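Toy library in Drodport to reopen after sorting weekend

26/10/2019

The toy library on Rolton Street in Drodport will reopen to families in January, after a long closure for repairs to the roof and heating.

Work on the building finished earlier this month. The shelves are back up in the front room and the floor has been relaid, but most of the stock still has to be sorted before anything can be lent out. Nearly 30 boxes went into storage when the library shut, and many were packed in a hurry.

A sorting weekend is now under way. Balls, bricks, puzzles and dressing-up clothes are being separated, checked for damage and cleaned. Toys with missing parts will be kept to one side for 15 days in case the pieces turn up in another box. Anything that cannot be repaired will be thrown away or recycled.

The Khoury Fund, a local charity, has paid for new storage tubs and a washing machine for soft toys and blankets.

Mixed baskets are taking the longest to get through. A single one can hold soft toys, cloths, sports balls, building bricks and old wrappers, and each item has to go to a different place.

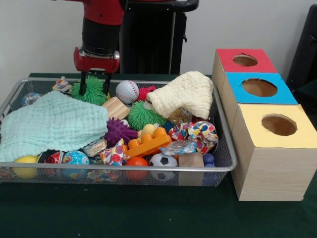
Knitted cloths and blankets will be washed and given to the baby group, which meets in the same building. Spiky balls and other textured toys are to go into a separate sensory collection, to be borrowed as a set. Wooden blocks will be wiped down by hand and put with the others on the low shelves.

Membership will cost £5 a year per family when the library reopens, the same as before. Members will be able to borrow up to three items at a time, and loans from the Fuline branch can be returned at either site.

Donations of clean toys in good condition will be accepted from 17 January. The library is unable to take electrical toys or car seats.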